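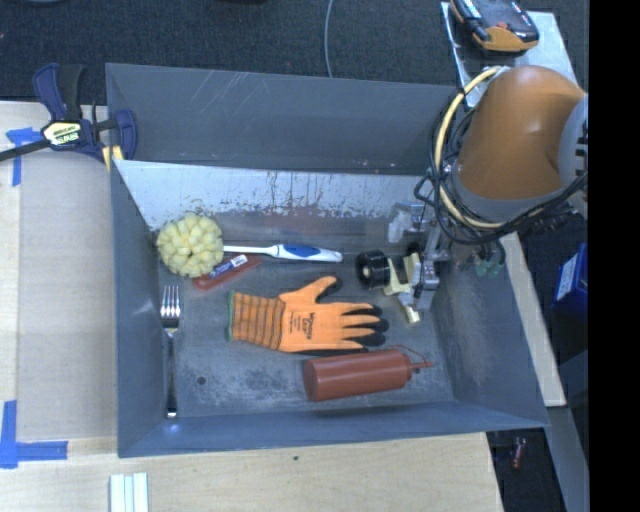 Mar 4, 2021

So I finally made it to the open day at the Tóth cannery in Altow, and I'm so glad I did! I've been driving past the place for years (you can smell the tomatoes from the highway every October) and never once thought they'd let regular people in.

The tour starts in the old receiving hall, where the farm trucks used to back in. They hand you a hairnet and a pair of earplugs and off you go. There were 20 of us in my group, mostly families, plus one very serious couple who took notes the whole way — I think they make their own ketchup at home.

First stop was the washing line. It wasn't running at full speed, but even at half speed it's loud, and the kids loved it. After that you walk along a raised platform over the cookers, and our guide told us that on a busy day they fill 3,022 cans an hour. She had to shout it twice. I asked what happens to the skins and she said they go to a pig farm in Nakereo, so now I'm a little jealous of those pigs.

My favorite part was the label room. They've kept a copy of every label since the beginning, 933 of them, pinned up in long rows, and the older ones are gorgeous. There's a whole run for something called Drillarska, a spicy pepper relish they quit making ages ago. The label has a dancing pepper on it in red boots. I wanted a poster of it so badly, but the gift shop only had dish towels (I bought 3).

Lunch was tomato soup with grilled cheese, included in the ticket, and it was really good soup. Thick, a bit sweet, lots of black pepper. The bread ran out before the last group sat down, so book an early slot if you can.

A few practical things: parking is in the gravel lot behind the water tower, and the sign for it is easy to miss coming from the north. Wear closed shoes — they turned away a lady in sandals. The platform has stairs only, but there's a ground floor route if you ask at the desk. And bring a sweater, because the storage rooms at the end are freezing.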